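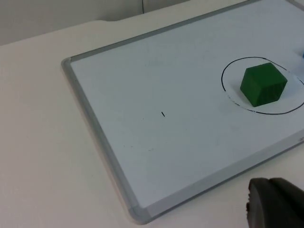 *Pizarra tumbada en la mesa, cubo verde dentro del óvalo.*

**visi_lozano**
Abro hilo porque en el otro se nos fue a las cuotas. La idea que corre por ahí es usar una pizarra blanca en horizontal como tablero para clasificar bloques con críos de infantil: dibujas un corro con rotulador, este va dentro, este va fuera, borras y cambias la norma. Llevo desde septiembre probándola y no acabo de verle la ventaja frente a un aro de psicomotricidad o un trozo de lana. La línea se pierde enseguida. Miren el borde de abajo a la izquierda, ya clarea.

**Iraklis K.**
Se pierde si pasas la manga por encima. Con lana se te mueve el corro entero cada vez que un niño apoya el codo. Prefiero repasar un trazo.

**visi_lozano**
Repasar un trazo, vale. ¿Y los restos grises? Tengo manchas que no salen con el borrador de fieltro. En el catálogo de Tirero ponía «superficie garantizada 3.000 borrados» y me gustaría saber quién los contó.

**sotiris_ch**
Eso es rotulador viejo o borrar tarde. Paño húmedo y fuera. Lo que a mí no me convence es el marco: levanta un poco y los bloques que llegan de la mesa arrastrando tropiezan en él. Los niños empujan, no levantan – al menos los míos.

**Despina Ch.**
Pues a mí el marco me viene bien, hace de límite. Lo que queda en la mesa no cuenta y no hay discusión. Con la lana discutían por todo.

**sotiris_ch**
Discutirán igual, Despina. Ponles un bloque encima de la raya y me cuentas.

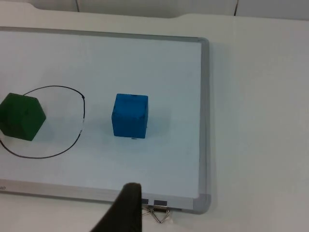 **Agnes Swanson**
Sobre lo de la raya: yo lo uso a propósito. ¿Está dentro o fuera? Cada uno dice lo suyo y luego lo movemos. Si la norma es «verde dentro, azul fuera» la aprenden en 2 minutos y se aburren; el caso dudoso les dura bastante más.

**visi_lozano**
Eso es mérito tuyo, Agnes, no de la pizarra. El caso dudoso también lo tienes con lana.

**Agnes Swanson**
Con lana el primero que quiere ganar mueve la lana. Comprobado con mi grupo de la tarde.

**Iraklis K.**
Ahí te ha pillado, Visi.

**visi_lozano**
Medio punto. Sigo pensando que nos están vendiendo una mesa de dibujo cara. El kit de Kivham trae pizarra, 2 rotuladores y una bolsa de bloques, y la guía didáctica es una hoja doblada.
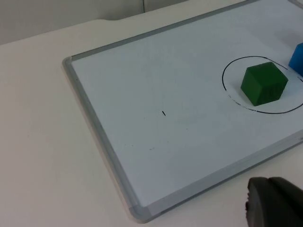 *Otra vez el verde dentro; el azul, por la línea.*

**Despina Ch.**
No compréis el kit. Pizarra normal de papelería y los bloques que ya tengáis. Los míos están llenos de golpes y sirven igual. Eso sí, que no rueden: nada de cilindros.

**sotiris_ch**
¿Y el reflejo? Nadie ha dicho nada. Con la ventana detrás mis alumnos no ven el trazo fino. Probé el rotulador grueso y tarda el doble en borrarse.

**Iraklis K.**
Gira la mesa.

**sotiris_ch**
La mesa está atornillada, gracias.

**visi_lozano**
Resumen provisional mío, cada cual que ponga el suyo: para dos o tres niños, pase. Para el grupo entero alrededor de una pizarra, no me lo creo, la mitad lo ve del revés. Lo repito un mes más con pizarra de papelería y paño húmedo, y si sigo con manchas vuelvo a la lana. Agnes, ¿me pasas las normas que usas después de la de los colores?

**Agnes Swanson**
Te las mando esta noche. Son cuatro y la última no funciona.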